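The Clellotwood cell went down again in September, and the advice from Skollbridge was the same as last time: fresh tape on the fingers, then recalibrate. I've stopped believing in the recalibrate part. I ran 37 picks before touching anything and 6 slipped, all on the side where the tape had started to lift.

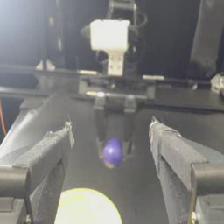

So I'd change the tape first and leave the software alone - the manual has it the other way round. Check the finger screws while you're in there.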